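# The Robot That Hung Up on Everybody

I have been hung up on by landlords, by two different dentists and once by my own grandmother, but until this fall I had never been hung up on by a robot. It happened at Heltach, a small outfit on the second floor of an old button factory in Fostow, and I'd like it on record that I was being perfectly polite.

The job sounds easy. A robot arm is supposed to pick up the handset of a desk phone, hold it out to a person who can't reach it, and put it back when the call is over. Heltach has been building this for people with limited use of their hands, and back in September the team felt good enough about it to let visitors try. I sat down, the phone rang, the arm swung over, and up came the handset, smooth as you like. I said hello. The arm waited maybe two seconds and put the handset right back down on the base. Click!

I figured I'd done something wrong (I usually have). The engineer running the session, Khải Trương, had gone a little pale. "It did that to my mother, too," he said.

What I didn't know then was that hanging up was the mild version. A few days before my visit, the same arm had picked up the handset, decided it was finished, and gone to put it down in the wrong place with the cord looped around one finger of the gripper. The cord went tight. The arm kept pulling. The whole phone came off the table and stopped a foot short of a tester's knee, swinging, until Khải got to the stop button. She was fine – she'd pushed her chair back when she saw the base start to slide – but the company shut down every live trial the week after I was there, and they've stayed shut down.

Khải walked me through the logs when I came back. He's a good explainer and a terrible sugarcoater. The arm learns by copying people: someone does a chore over and over with a gripper in each hand, everything gets recorded, and the robot's software studies the results. The trouble was in what they'd recorded. More than 200 of the phone sessions had been trimmed to save space, and whoever wrote the trimming script told it to cut out any stretch where the gripper wasn't moving. Well, what do you do while you're on the phone? You hold still! So the script threw out every phone call and kept only the picking up and the putting down, glued together. As far as the robot could tell, that was the entire point of a telephone.

"We taught it very carefully to be rude," Khải said.

The cord was a separate mess. The first batch was done with a cordless handset, 50 sessions of it, and the curly cord only showed up after somebody realized most of the people on the waiting list still had one at home. So the robot had seen plenty of handsets and hardly any cord, and it had no idea that the thing in its fingers was tied to anything. The force limit should have caught the pull anyway. It had been set for a different arm, an older Murakami with a stiffer wrist, and carried over when they switched. Three people had signed the setup sheet. Khải was one of them, and he told me so before I asked.

So they're doing the phone over again from scratch, and it's slow going.
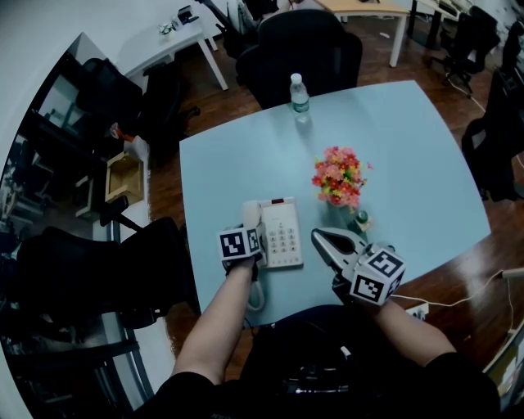 *Photo: Heltach*

The white cubes on the grippers carry those square black patterns so the software can work out where each hand is. One hand goes for the handset, the coiled cord hanging off the front of the table, and the other is free with its jaws open. Khải wants two-handed sessions this time, with the second hand learning to mind the cord. The flowers and the water bottle are clutter, and he's all for clutter. People keep stuff next to their phones. My own phone at home lives behind a toaster.

I asked for a turn and got one, and I was awful. You squeeze, the jaws close, and your brain insists your fingers are right there at the tip when they're several inches back. I dropped the handset on my first try and clonked it on the number keys on my second. On my third I held it up in the air for 20 seconds, as instructed, doing nothing, feeling like a waiter whose table had left. Those 20 seconds are the part the old script would have tossed. The new rule at Heltach is that no recording gets trimmed until a person has watched it all the way through, and Khải says it's the most boring job he's ever handed out.

There's a new force limit, too, set and tested on the arm they're really using. And there's a cord that lets go: the bench crew ordered a breakaway connector from a parts shop called Drotix, the sort of thing that pops apart if you yank it. I asked why that wasn't there from the beginning. Khải rubbed his eyes and said it was on a list.

I did track down the tester with the quick feet. She didn't want her name used, and she wasn't angry, exactly. What bothered her was how calm the arm looked. "A person who's tangled up looks tangled up," she told me. "They stop and go, oh, shoot. It just kept going." She's told them she'll come back when the stop button is on her side of the table, where she can hit it herself. Khải had that moved the same afternoon. He says he's saving her a chair.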